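Clerow Collection Catalog: User Guide

Section 4. Recording maker's marks and backstamps

We love this part of the program! A good record of a mark is what lets you tell, years later, whether the two little dishes at opposite ends of your cabinet came out of the same workshop. Take your time over the first few. After that you'll be flying through them.

Before you start

You'll need a collection already set up (see Section 2) and at least one piece entered in it. Have a soft towel to rest the piece on, a lamp you can move, and a ruler marked in millimeters. A magnifier is nice to have for small printed marks.

CAUTION: Take off lids, stoppers and loose liners before you turn anything over. Lift a teapot or jug by its body and never by the handle or spout, especially if there are old repairs.

4.1 Adding a mark

1. Open the piece and choose Marks, then New Mark.

2. Pick how the mark was made: Printed, Impressed, Incised, Painted, Paper Label or Not Sure. Not Sure is a perfectly good answer, and you can change it whenever you like.

3. Pick the shape. The list covers circles, ovals, shields, ribbons, plain lines of lettering and freehand. If yours fits none of them, choose Other and type a few words.

4. Type the lettering exactly as it appears, line by line. Keep odd spellings. Put a slash where a new line begins and a question mark in place of any letter you can't read.

5. Measure the mark at its widest point and enter the figure in Width.

6. Under Color, describe the mark itself and not the glaze around it. Leave this blank for impressed and incised marks.

7. Press Save Mark. A small stamp symbol now shows beside the piece in your list.

NOTE: Each piece can hold up to 4 marks. Most need only one, but a jug might carry a factory stamp, a decorator's initials, a retailer's name and a pattern number, and it's a real pleasure to see them all lined up together.

4.2 Adding a scan or photo of the mark

1. Set the lamp low and to one side. Impressed marks that vanish under a ceiling light jump right out this way.

2. Fill as much of the picture as you can with the mark, and keep it level.

3. In the mark record, choose Attach and select your file. Scans should be made at 300 dpi. Higher settings work, but the files get big and the list slows down.

4. Use Rotate until the lettering reads the right way up, then press Keep.

CAUTION: Don't place glazed tiles or heavy plates straight onto scanner glass. Lay a sheet of clear film down first, and leave the lid open if the piece is thick.

4.3 Comparing marks

Now for the fun bit. Open any mark and press Compare. Clerow searches your collection and any reference lists you've installed, such as the Drelten list of studio potters or the Requena list of tile works, and puts the closest entries at the top.

1. Select 2 marks from the results.

2. Press Side by Side. Drag the slider to fade one over the other.

3. If you're happy they match, press Link. Both pieces will show the connection from then on.

NOTE: A match on the mark tells you about the mark. Many decorators bought in blank tiles and plates, so the name pressed into the back may belong to the firm that made the blank — the painting on the front can be someone else's work entirely. Use the separate Maker and Decorator fields to keep the two apart.

4.4 When there is no mark

Choose No Mark Found so that the piece doesn't keep turning up in your To Do list. Then fill in Foot Rim and Clay Color, if you can. Unmarked pieces are often the most exciting ones to sort out!

Collections brought over from Grosari keep their old mark notes under Imported Text. Copy them across by hand, one mark at a time, and clear the box when you've finished.

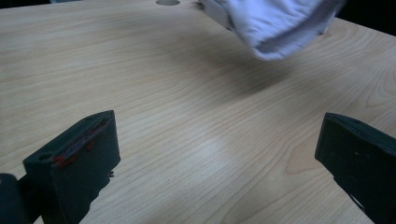 Page last changed: September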